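Notes orateur – Rangement du plan de travail, module 2
Intervenant : Loïc Marchal

Diapo 1. Rappeler le périmètre : l'étagère d'appoint posée sur la table, sans fixation murale. Les placards ont été traités au module précédent.

Diapo 2. Vocabulaire. Tablette : la planche. Piètement : les supports. Dégagement : le volume libre entre la tablette et la table. Garder ces trois termes jusqu'à la fin, la salle confond souvent tablette et plateau.

Diapo 3. Ordre de travail. Vider le dessus, vider le dessous, essuyer, remettre. Les bacs restent hors de la table pendant l'essuyage. Référence du bac dans l'inventaire Kartha : 3057. Ne pas lire la référence à voix haute, elle figure sur la feuille distribuée.

Diapo 4. Le dégagement. Y ranger les objets bas, d'usage quotidien. Laisser la photo affichée le temps des questions.
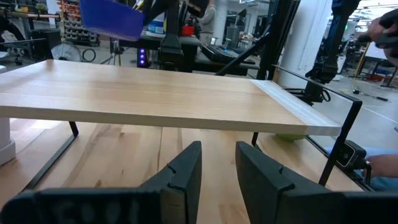 Tablette en bois clair sur piètement métallique noir ; objet vert clair rangé dessous, à droite.

Faire remarquer que l'objet du dessous se voit à peine dans l'ombre. Demander à la salle où elle le placerait.

Diapo 5. Charge : renvoyer à la notice. Passer la parole à Vilhjálmur Lund pour les bacs.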